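Desktop refurbishment line at Hirkach moves to fixture trays

The Hirkach workshop has changed the way it strips and rebuilds retired office desktops, replacing the open parts bins on its benches with moulded trays that hold the main components of one machine at a time. The change came in at the start of March and covers all tower models handled on the site.

The workshop takes in computers from offices, colleges and local councils at the end of their lease. Its current batch consists of 869 towers, of which 338 have been tested, fitted with replacement parts where needed and passed for resale. The remainder are in storage or at various stages of dismantling.

Under the old method, processors and drives from several machines shared a bin and were matched to their cases again by a sticker number. Stickers came off, and processors of similar appearance were swapped between boards. A machine that failed to start then had to be opened a second time. Workshop records put the share of second openings at around 3 in every 56 machines over the winter.

Each tray now stays beside its tower from the time the side panel comes off until the panel is refitted. The processor goes into a recessed pocket sized to the package. The hard disk stands upright in its caddy, so that the label can be read without lifting the drive. Case and tray carry the same job number, and neither leaves the bench without the other. 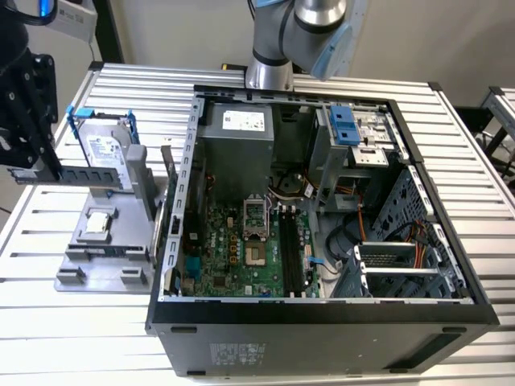
Tomás Dunne said that the trays were an improvement but that the socket remained the weak point of the whole job. A processor in a pocket is safe, he said, while an open socket on a bench is exposed for as long as the retention bracket is up, and he would like to see a cover fitted whenever work stops for more than a few minutes. One dropped screw could write off a board that had nothing else wrong with it.

The workshop has accepted the point in part. Plastic socket covers have been ordered from Durkex and will be issued to every bench. Until they arrive, staff have been told to finish the processor stage in one sitting and to keep screws in a lidded pot on the far side of the tower.

The order of work has also been fixed. Power is disconnected and the case laid on its side before the panel is removed. The drive is taken out first, in its caddy, and sent for wiping if the client has not already supplied a certificate. The processor follows, then the memory. Dust is cleared from the case with the board still in place, and the power supply is tested separately under load. Old thermal paste is cleaned from the processor lid before the part is returned to its socket, and new paste is applied just before the cooler goes on.

Doğukan Uçar, who drew up the new sheet, said that cable routing had been left to the judgement of the person at the bench. Case layouts differ too much between models for a single rule, but drive cables must lie clear of the fan and must not be trapped under the bay.

The trays were made by Polat in grey plastic. A second version with a deeper pocket, meant for small form factor machines, is on trial at the Flellar site. Results are expected once the present batch has been cleared.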